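Ticket 159 - Grorley gripper drops out of grasp in sim, Tomon fine
Status: open
Component: kitchen sim / end effectors
Opened by: Noémie Dhillon
Priority: normal

Swapped the Tomon gripper for the Grorley on the white arm, same task, same controller (Guerra, default gains). Tomon picks the broccoli off the board most tries. Grorley closes, lifts a bit, then the floret slides out sideways. Sometimes it doesn't slide, it pings off across the counter. No errors in the log, controller says grasp ok.

Tried so far:
- friction on finger pads up, then up again. No change
- slower close. Slightly better, maybe
- lower grip force. Floret stays put on the board and fingers come up empty
- fresh scene, board in default spot. Same
- restarted everything, obviously

Numbers from last night, same seeds for both: Tomon 77 held, Grorley 3. So not just bad luck. Didn't have time to do the long-finger version.

Start pose for the runs is the usual one, arm low at the front of the counter, board ahead of the wrist:

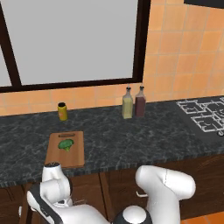 Eckhard Rothe
Which collision mesh is the Grorley loading? We had this at Faltden in March, the pads came in as one convex hull so the gap between the fingers was half filled in. Looks right on screen, the visual mesh is separate. Switch on the collision view and close it on nothing. Also don't trust "grasp ok" from Guerra, it only checks finger position against the target width.

Noémie Dhillon
Ok checked. Left finger is fine, right finger is a hull, big wedge sticking inwards. So it's pushing the stem out at an angle. Explains the pinging. No idea why only one side, both come from teh same export.

Re-exporting now with the pad split into 2 boxes. Will leave friction at the raised value for the first batch then put it back, otherwise the comparison with Tomon is no good.

Eckhard Rothe
Put friction back first. You'll forget. And check the mirrored finger's scale, if there's a negative in there the importer falls back to hull without saying so.

Noémie Dhillon
Yep, negative scale on y. Fixed, friction back to default. Short batch: holds the floret through the lift, still lets go on roughly every fourth one when the wrist turns. Different problem I think, might be the mass we set for the gripper body (copied from Tomon, never changed it). Will open a seperate ticket for that.

Still to do on this one:
- full batch on the old seeds
- warning in the importer when it falls back
- rerun the Tomon too, want to see its meshes before I quote the 77 to anyone

Tue 12 June - full batch queued, leaving open till it's done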